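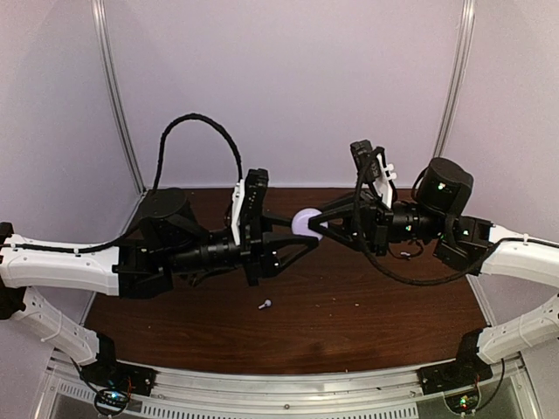 Both arms on the lavender thing at the same time. Yes!

Wednesday, February 12, 2020

Long evening at the shop and I'm typing this with my coat still on, so excuse the spelling. The big news is that the two arms can reach the same spot over the table and both get their fingers to something tiny. I was grinning like a kid. I've been calling the left one Vurano and the right one Ustura, and so far Ustura is the moody one. It kept wanting to come in too high, and I spent ages on the wrist offsets before I found that I'd typed one of them in with the wrong sign (same mistake as last time, you'd think I'd learn).

The cables are still bugging me. I left the loops at the wrist cameras nice and generous, because last week I pulled a plug clean out when the wrist turned further than I expected. So now they wave about over everything and look silly, but they don't tug. The runs along the upper links are tied down with the little white ties and I'm pretty happy with those. I bought a bag of 300, so there's no excuse for being stingy with them!

Oh, and the front rail. I still haven't tidied up the wiring by the boards down there. It's on the list, right after covers for the boards, and that list is now longer than the one I had at New Year's. 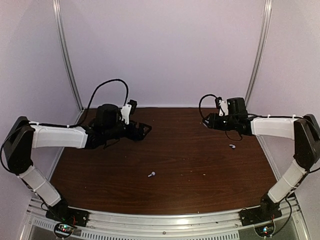
What I want next is for one arm to pick a piece up off the wood and hand it to the other – no help from me, no nudging it with a pencil. Small pieces with a narrow stem are mean to pick up, though, and I think I need some kind of grippy skin on the fingertips. I have 2 kinds of rubber sheet at home and I'll cut strips from both and see.

Counter on the log says 1,627 moves since I wiped it. Not bad for a thing I nearly gave up on over the holidays. I keep telling myself I'll write the whole Boketti build up properly (that's the name of the pair plus the table, don't ask) and then I go and fiddle with the elbows instead.

Anyway, need to eat something. Bring the good hex keys on Saturday, and the rubber.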